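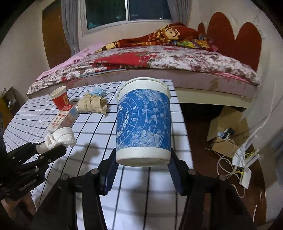
White cup in a blue zodiac sleeve, with a little red paper cup farther back

Using Up the Cups: Tips for the Takeout Drawer

If your kitchen is like mine, there is a drawer or a shelf or a bag on the back of a door where paper cups go to live. Party leftovers, half a sleeve from the church picnic, the ones with snowmen on them that you can't quite bring yourself to put out in June. I counted mine last summer when we moved the pantry shelves and there were 38, and that was after I had given a stack to my sister in Moffat. So I started writing down what I use them for, and several of you wrote in with your own ideas, and it has grown into a page.

Sorting first

Nest the cups by size and stand them rim down on a clean dish towel. Anything with a soft bottom or a split seam goes straight out. Give the rest a sniff, too — paper picks up smells, and a cup that has spent a year next to the onions will make your lemonade taste like it. Those can still go to the garage or the potting bench.

Keep the sleeves separately. They flatten nicely and a rubber band holds a good many of them.

Seed starting

I poke three holes in the bottom with a skewer, fill to a finger below the rim, and set them all in an old roasting pan so I can water from underneath. Tomatoes and basil do very well this way. Peppers take their time no matter what you put them in. Write the name on the cup in pencil, as pen runs when the paper gets damp, and I once raised a whole windowsill of what I took for parsley and it was carrots.

Coated cups don't break down in the soil the way people hope, so slit the side and slide the plant out when it is time to move it to the garden.

Freezing small amounts

Broth, tomato paste, the last of the pesto, bacon drippings. Small cups hold just what a pan sauce needs. Leave some room at the top, freeze them upright on a baking sheet, and once they are hard you can tear the paper away and put the blocks in a bag. Label the bag! Frozen gravy and frozen caramel look a great deal alike.

Use only fresh, unused cups for this one, please.

Grease and drips

Never pour hot fat into a paper cup. Let it cool in the pan for 20 minutes or so, then spoon it into an old cup lined with a bit of foil, and when it has set the whole thing goes in the trash. My drain has been much happier since I got strict with myself on this.

Under a leaky bottle of cooking oil, cut a cup down to an inch tall and stand the bottle in it. It catches the drip and you throw it away when it gets ugly.

What to do with the sleeves

A printed sleeve is really a nice little piece of card. Inna Tymoshchuk wrote from Plolmont to say she cuts hers into gift tags with pinking shears and punches a hole in the corner for the string. I tried it with some floral ones and they came out prettier than the tags I used to buy. Other things that have worked for me:

Slip one around a jelly jar of hot tea.
Wrap one around a coiled extension cord so it stays coiled in the drawer.
Cut one open and lay it under the legs of a wobbly table, folded as many times as it needs.
Use one as a collar around a young seedling to keep the cutworms off. Push it an inch into the dirt.

In the workshop

My husband mixes wood glue and touch-up paint in them, and he says a small cup is better than a big one since you don't mix more than you can use. He stirs with a popsicle stick and leaves the leftovers to harden before tossing them. For two-part epoxy he uses something sturdier, as it can get quite warm in a deep cup.

They are handy for screws when you take something apart, too. One cup for each step, lined up in the order you took them off, and you put it back together going the other way down the row.

A word about ovens

Readers ask every year whether you can bake muffins in paper cups. Only in the ones sold for baking, and those will say so on the package. Ordinary drinking cups are lined, and the lining is not meant for 400 degrees or anything near it. The baking kind I get at the restaurant supply store in Nurnville, and I pull the muffins a minute or two early, as they keep cooking in the paper.

Next month we'll do jar lids, so send me what you've got.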